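Sorting tiny craft pieces, what do you use?

lutidier_athina
Finally got my charms out of zip bags and into a divided bin and I love it! 300 pieces and I can find things again. Anyone else?

Sakda_T
Open bins? No way. One bump and it's all mixed. Lidded boxes for me.

polyxeni_e
Disagree, lids slow me down. I'd rather just reach in.

lutidier_athina
Same! Mine stays on the table while I work - bright yellow, so I never lose it under the mess.

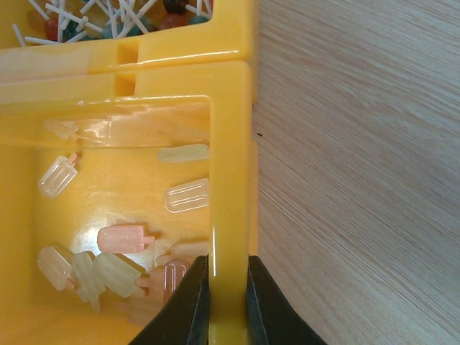 Next up is beads, up to 20 colors, so I need more compartments. Sakda, which boxes do you have?

Sakda_T
Gremside, the 7 inch ones. Lids click shut.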